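Collecting demonstrations for the Catska project: what I did all semester

My part of the Catska project was data. Elmarie Kruger had the training code and I had the robot, which sounded like the better deal in March and felt like a lot of standing by the end. The plan was to teach the arm a handful of tidying tasks by showing it, over and over, with a person driving and the cameras recording. I ended up with 2316 episodes on disk, and this report is mostly about how they got there and which ones we threw away.

An episode in our setup is one try at one task, start to finish. You press record, you drive the arm, you press stop, you type a label. I kept the labels short because I know myself – anything longer than three words and I start misspelling it by lunchtime. We had "pick cup," "fold cloth," "place block" and a bunch of others, and then a free text box for notes that I used way more than I was supposed to.

The first 265 episodes are basically me learning to drive. I start too fast, I overshoot, I back up, I go in again. Elmarie wanted to keep them at first (more data!), but when she trained on them the policy picked up my habit of backing up before every grasp, even when it was already in a good spot. It was kind of embarrassing to see my own bad driving played back to me by a robot. We cut them all.

After that I made some rules for myself. Begin each episode from a different arm pose. Don't pause for more than a couple of seconds mid-task. If I drop something, pick it up and carry on, and put "recovery" in the notes. The view from down by the wrist ended up being the one I checked most when I went back through recordings in the evening.
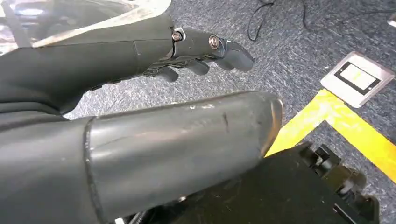

Nosipho Motaung read my draft and thought I was being too strict about pauses, that a person hesitating before a hard grasp is information too, and that I should at least train once with those episodes left in before deciding they were junk.

So I did! I pulled 142 paused episodes back out of the reject folder and Elmarie ran the training both ways. With them in, the arm waited around a lot before folding the cloth, but it also missed the corner less. For blocks it made no difference I could see. I kept the cloth ones and left the rest out, and I'd like to test that properly with someone other than me driving.

The final training set is 1537 episodes. Things I'd change: write the label list before recording anything, swap drivers every hour, and review the same day. I let a whole week pile up once and could not remember what "weird but ok" meant on any of them.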